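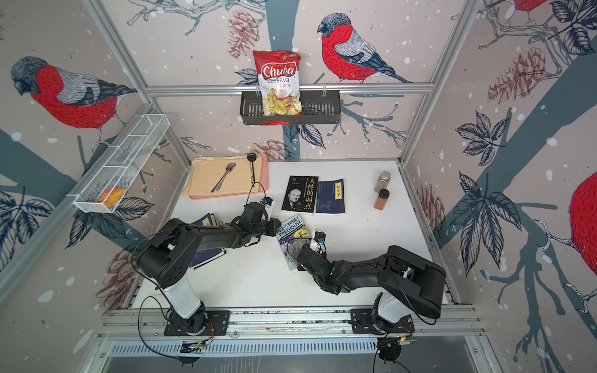
Vellby College opens swim lanes to part-time students

Part-time students at Vellby College will be able to try out for varsity teams starting next fall, after the athletics office dropped a rule that had kept them off rosters for years.

The change covers swimming, rowing, cross country and four other sports, 7 in all. Football and basketball are not included. Those two play in an outside league that sets its own enrollment rules, and the college says it has asked for a meeting but doesn't have a date yet.

Athletics director Ramesh Bansal told a packed room in the student center Saturday that the old rule "made sense when everybody here was 19 and lived on campus." A lot of students don't anymore. Many work days and take classes at night, and a few of them are faster than the people on the team, he said. That got a laugh from the swimmers in the back.

Under the new policy a student needs to carry at least two classes and stay in good standing. Coaches pick the team the way they always have. No spots are being held back for part-timers and no spots are being protected for full-timers either, which was the first question from the floor.

Second question was money.

The college has set aside 59 small awards for the first year, each worth $300 a term. They can go toward fees, books or travel to meets. Full scholarships stay with full-time students for now. Bansal called the awards "a start, not a big one" and said he'd like to see them grow once the office knows how many people actualy sign up.

Over 300 students filled out an interest form in March. Swimming got the most names, then rowing.

Rowing coach Saturnino Vallejo has been pushing for this longer than most. He said he lost a good stroke seat two seasons ago when she dropped to part-time to take care of her father, and there was nothing he could do about it. "She was still here every week. Still in class. Came down to the dock and watched," he said. "I had an empty seat and she wasn't allowed to sit in it."

Practice times are going to be the hard part. Most teams train mid-afternoon, right when working students are on shift. Vallejo plans to run a second session at 5:30 a.m. and let rowers choose, as long as each boat trains together at least twice a week. The swim team is looking at a 9 p.m. block. Pool staff would need to stay late for that and the hours haven't been worked out.

Cross country says it'll mostly leave people to log their own miles — with one long group run on the weekend.

Not everyone is happy. A couple of current rowers asked whether a student taking two classes has an edge over somebody carrying five and a lab. Vallejo said maybe, but that a student with two classes and a full-time job isn't exactly resting. One parent wanted to know if travel spots would be cut. Bansal said the travel list stays the same size and the fastest people go, same as this year.

There was also a long back and forth about the bus to the Sinaga Lake boathouse. It leaves campus once in the afternoon and comes back at six. Nothing runs early enough for a dawn practice. Rowers have been carpooling, and the parking lot at the lake is gravel and fills up on regatta days. The college is pricing a van. Vallejo said he has a license to drive it and would rather do that than listen to another year of people calling him from the side of the road.

Skellia State, the closest rival on the schedule, let part-time students in last year and put four of them in its rowing squad. One was in the boat that beat Vellby at the spring regatta by less than a length. Vallejo brought it up twice.

The new rule will be looked at again after two seasons. Coaches have been asked to keep track of who tries out, who makes it and who leaves partway through, and to say why if they know. Grades will be checked at midterm, with one warning before a student has to sit out. Full-time athletes already get the same check.

Medical forms are due before anybody gets in the water or on the course. Part-time students don't pay the campus health fee, so they'll need a physical from their own doctor or can pay for one at the clinic in Firkitz Hall. Walk-ins are fine but the line gets long the week before tryouts.

Tryouts for swimming and cross country are the first week of fall term. Rowing goes a week later. New rowers have to pass a swim test first, no exceptions, and it's done in the campus pool with clothes on so bring a set you dont mind getting soaked.

Sign-up sheets are at the athletics front desk. The desk closes at 4, but students who can't make it during the day can leave a form in the box by the gym door.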